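Mixing small batches of powder in a bowl with a shaft

Posted 28 September 2021 by Liên Khúc

When Lụa Lò and I started putting together dry blends for our little kitchen line at Quách, we thought the mixing would be the easy part. Pour it in, put the lid down, let it turn, go have a coffee. Our first batch of coconut cream powder with rice flour went to a friend in Susau, and she very kindly told us that one jar was sweet and the next one tasted of nothing at all! So I have written out how we do it now, in case you are working with small amounts at home too.

What you need

A steel mixing bowl with a lid and a gasket
A scale that reads to a single gram
A fine sieve
A soft brush and a flexible scraper
A dry cloth
500 grams of your main powder
8 grams of whatever you are blending into it

Getting the bowl ready

Take the lid off and run a dry cloth along the gasket, all the way around, pressing gently with a fingertip. Powder loves to sit in that groove — I have pulled last month's cinnamon out of there more than once. Wipe the shaft from top to bottom, and then the floor of the bowl. If you have washed anything, leave it open on the counter overnight. I know that sounds like a long time, but a bowl that feels dry to your hand can still have a little water hiding where the shaft sits.

Adding the powder

Start with the small ingredient. Stir it by hand into two spoonfuls of the main powder in a cup until the color is even, then push the whole cupful through the sieve. Put this into the bottom of the bowl first, close to the shaft, and keep it away from the walls as well as you can.
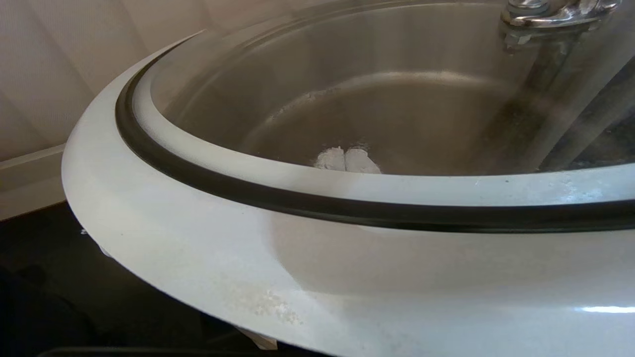 Small lumps like the two in the bottom of the bowl are worth breaking up with the back of a spoon before anything else goes in.

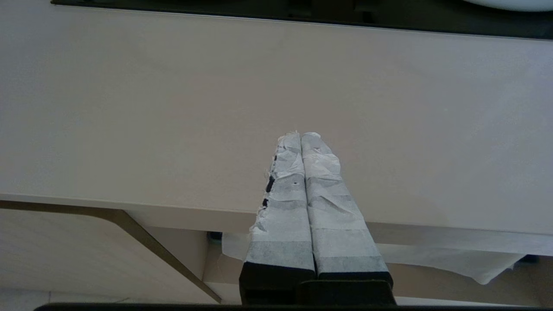
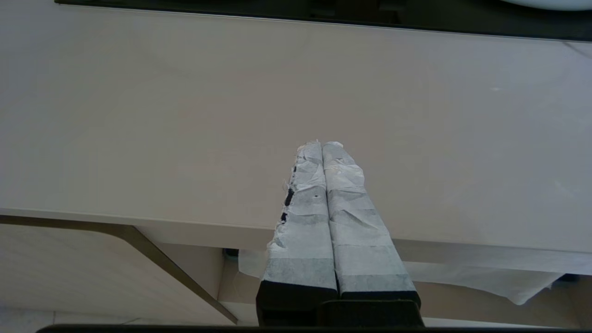

Next comes the rest of the main powder, a third at a time. Sprinkle it in a loose ring and try not to dump it from a height, or you will be wiping down the whole counter (ask Lụa about our first week in May). After each third, turn the mixer on at its slowest speed for 2 minutes, then stop it and let the dust settle before you open up.

Scraping down

Every time you stop, go around the wall once with the scraper and bring everything back to the middle. Fine powders cling to steel, and the streak you leave up there is usually the ingredient you weighed most carefully. If it won't come off with the scraper, use the soft brush and work downward.

Checking the blend

Take a pinch from the center, a pinch from near the wall and a pinch from the very bottom, and lay them next to each other on dark paper. They should look the same and taste the same. If they don't, scrape down and give it another 2 minutes.

We have gone up to 1000 grams with this method, and it works nicely as long as you double both ingredients and add the main powder in smaller portions. Spoon the finished blend into dry jars, close them right away, and write the date on the lid.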